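Search posts, people and tags

Houshang Hosseinzadeh
December 14, 2024

1/ Read the new noncompete language Bradent wants its clinic physicians to sign. All 39 pages, counting the exhibits. I used to draft these for a living and I have some doubts about the cheerful cover memo.

2/ The memo says the restriction is "narrow." It covers a 35-mile radius from any site where the doctor "has rendered services." Any site. Fill in one afternoon at the Stostby office and you've got a second circle on the map.

3/ I'm told this will never be enforced against someone who only covered a shift. Fine. Then write that down. A promise in a memo doesn't help much when the contract has a clause saying only the contract counts. It does, bottom of section 14.

4/ Then the buyout. You can pay your way out for $280,000, described as "a reasonable estimate of recruitment costs." I'd like to see the estimate. I asked. I got the memo again.

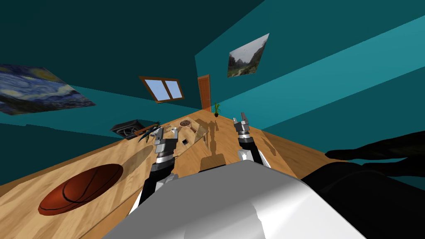 5/ The same number applies to a pediatrician in her first year and a surgeon who's been there for ten. Hard to believe both cost the same to replace. A judge might find it hard to believe too, depending on the state, and some states won't let you get that far.

6/ Patient notice is the part that bugs me most. A departing doctor can't tell patients where she's going. The group will send a letter "in a timely manner." No number of days. Every other deadline in this thing has a number of days.

7/ People keep pointing me to Clollness, which supposedly dropped its noncompetes in May. Sort of. They swapped them for a repayment clause on signing bonuses plus a 3-year ban on soliciting patients. If "soliciting" includes answering a patient who calls you, I don't see much of a difference.

8/ Is it all bad? No. Tail coverage is paid by the group if they let you go without cause, and that's real money. I'd still want to know who decides what "cause" is. Right now it's the medical director "in good faith."

9/ None of this is legal advice, I'm not your lawyer, go get one in your own state before you sign. And ask for the exhibits. Exhibit C is where the radius is.

Comments

Ladi Okafor: Signed mine at Jibrin without reading the exhibits. Reading them tonight.

Bianka Barta: The radius is pretty standard for rural groups, they can't recruit otherwise. You're being a bit hard on them.

Houshang Hosseinzadeh: @Bianka Barta Could be. Then measure it from one home clinic and I'll quiet down.

Lovisa Wikström: does section 14 wipe out emails from the recruiter too? asking because mine promised no weekend call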